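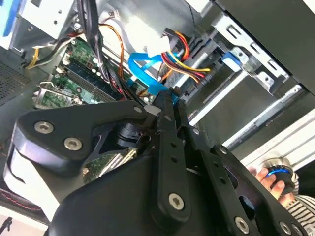
Chez Prenau, le robot débranche et l'atelier respire

« Mes pouces me disent merci tous les soirs ! » Derek Tindall rit, mais il y tient, à cette phrase. Chef d'atelier chez Prenau, qui reconditionne des ordinateurs de bureau pour les écoles et les petites entreprises, il a passé des années à ouvrir des tours et à tirer sur des câbles. Depuis octobre, une partie de ce travail revient à un bras équipé d'une pince noire, capable de saisir un câble SATA bleu au milieu des fils d'alimentation.

« Un câble, c'est mou, ça se tord, ça se cache derrière la cage des disques. Pour nous c'est un geste bête, pour lui c'est un vrai sujet, et je trouve ça passionnant à regarder ! »

L'atelier traite 600 machines par mois. Le logiciel de suivi, Grullitine, attribue chaque tour à un poste, et 2 postes sur la ligne sont maintenant partagés entre un opérateur et un bras. L'opérateur reste à côté, tient l'outil, reprend la main quand un connecteur à languette résiste (il y en a, surtout sur les vieux modèles).

Et les emplois ? Derek Tindall ne se dérobe pas. « On m'a posé la question dès la première réunion, et c'était normal. Personne n'est parti. Ce qui a changé, c'est la journée : moins de démontage, plus de diagnostic. Certains adorent, d'autres regrettent le tournevis, le côté tranquille du geste répété. Il faut l'entendre aussi. »

Les débuts ont été laborieux. Le premier mois, l'équipe a noté 577 arrêts dans le cahier du poste, presque tous pour un câble mal saisi. « On les a relus un par un, avec le café. C'est là que les collègues ont pris le truc en main, ils savaient mieux que le fournisseur pourquoi ça coinçait. »

Prochaine étape : les barrettes de mémoire, avec leurs petits loquets. Il en parle déjà comme d'un match à venir. « Donnez-moi jusqu'au printemps et revenez voir ! »

Commentaires (3)

mireille_b : Et la formation au diagnostic, elle est payée sur le temps de travail ?

Tonio : 577 arrêts en un mois, mon imprimante fait pareil.

atelier38 : Très intéressant. Chez nous ce sont les vis grippées qui prennent le plus de temps, j'aimerais savoir comment ils font.

Ce site utilise des cookies pour mesurer son audience. Accepter | Refuser | Paramétrer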